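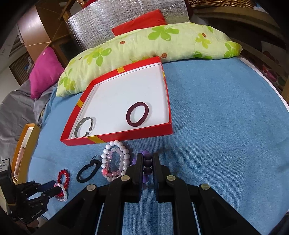 Reviewed by Jhosep Agudelo
Filed under: Grippers and end effectors
Product: Bevura stick-on finger pads, pack of 10

I bought the Bevura pads to put on the flat fingers of a pair of hand-held grippers. We use the grippers to record small pick-and-place jobs that later get used to train an arm. The work at the moment is jewelry and hair accessories: pick a bracelet up off the bedspread, put it in the red box, take it out again. The purple beaded one between the fingers is the sort of item I wanted the pads for. Round beads roll against a hard finger, and I was squeezing more than I liked to keep hold of them.

The pads are thin black strips with an adhesive back. They went on without much trouble. You wipe the finger with alcohol, let it dry, press the pad on and leave it alone for an hour. The printed sheet says you can start right away. I did that with the first pair and would not do it again.

When they are fresh, they are good. Beaded strands stayed put with less squeeze, and hair ties came up on the first try most of the time. A metal cuff still wants to turn if you take it off center, but it turned less than it did on bare fingers. For two days I had no complaints.

The fault showed up on the third day. I keep a log of closes, and at 775 the pad on the right finger of one gripper had slid toward the tip. The adhesive had not let go all at once. It had crept a little with every close until the end of the pad stuck out past the finger as a soft lip. I hadn't noticed, as black on black is hard to see and the pad still felt solid when I pressed on it.

What happened next is why this is a two-star review. I closed on an elastic bracelet and lifted. The lip folded over and caught the cord between two beads. When I opened the fingers the strand did not drop. It hung from the lip, so I pulled the gripper back to free it, and the cord stretched and then snapped. Beads went across the room and one hit me just under the eye. I had no glasses on. It left a red mark and nothing worse, but glass beads on a stretched cord are not something I want near my face a second time.

I stopped for the day and checked the other fingers. One more pad had moved, though not as far. The remaining two were where I had put them, and both of those had been left the full hour before use. That fits with the adhesive needing time, but four pads is a small sample and I won't swear to it.

I wrote to Bevura and got an answer from a support person that afternoon. They offered a replacement pack and said the pads are meant for "light closing loads." There is no number for that on the sheet or on the store page. I asked for one and have not heard back.

There is a recording problem too. When a pad creeps, the fingers no longer meet where the software thinks they do. I went back through the takes from that morning and had to throw out 13 of them – the bracelet was plainly being held by the lip and not by the finger face. If those had gone into training, the arm would have learned a grip that only works with a bad pad.

What I do now:

Leave new pads a full hour before the first close.
Draw a line across pad and finger edge with a silver paint pen. If the line breaks, the pad comes off.
Check the line every 20 closes on anything elastic.
Safety glasses for anything strung on elastic cord.
If an item hangs up, set it down on the cloth and work it loose by hand. Don't pull.

For comparison, I put a set of Wostley screw-on pads on the other gripper. They cost almost double and the grip is a bit worse on small beads. They haven't moved. Changing them takes a small hex key and some patience, and the screws are easy to lose in a bedspread.

Good points: grip, price, easy to fit.
Bad points: adhesive creep, no stated load, black pads with no alignment mark, a sheet that tells you to start right away.

Rating: 2 out of 5. I'd go to 3 if Bevura printed a line on the pad and changed the sheet. I have used up four of the pack and will keep the other six for hair ties and the cuff. The beaded pieces get the Wostley set.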